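Mumura Gas Gathering Project
Progress Report to the Flison Energy Fund
Reporting period ending May 2021

1. Status of works

Construction of the gathering line between the Mumura field and the Rondton processing station continued throughout the period. Welding is complete on 61 percent of the route, against a planned 50 percent. Trenching on the northern section was suspended twice on account of high water, and the contractor, Moradi Pipeline Services, has moved one crew to the southern section until the ground is firm enough for heavy equipment.

The compressor foundations at Rondton have been poured and accepted. Delivery of the second compressor unit remains outstanding. The supplier has confirmed a shipping date in July — four weeks later than the contract allows — and a claim for delay has been lodged.

2. Expenditure

Spending to date stands within the approved budget. An additional amount was drawn from contingency to pay for 13 replacement valves, after the first batch failed pressure testing at the factory. Recovery of this cost from the manufacturer is under discussion. No change to the total grant is requested.

3. Land and permits

Access agreements have been signed with all but two landowners. The river crossing permit was issued with conditions on noise and night work, which have been passed to Moradi in writing.

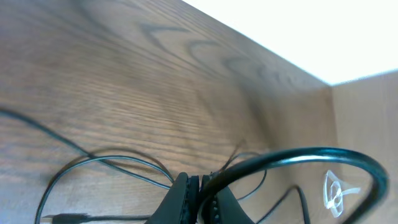

The remaining two agreements concern parcels at the eastern end of the route. Terms have been offered at the same rate paid elsewhere, and replies are expected before the next drawdown. Should either owner decline, the line can be shifted 10 meters to the south within the existing corridor.

4. Next period

Work will center on the river crossing and on pressure testing of the completed southern section. The Fund is asked to confirm its preferred dates for the site inspection.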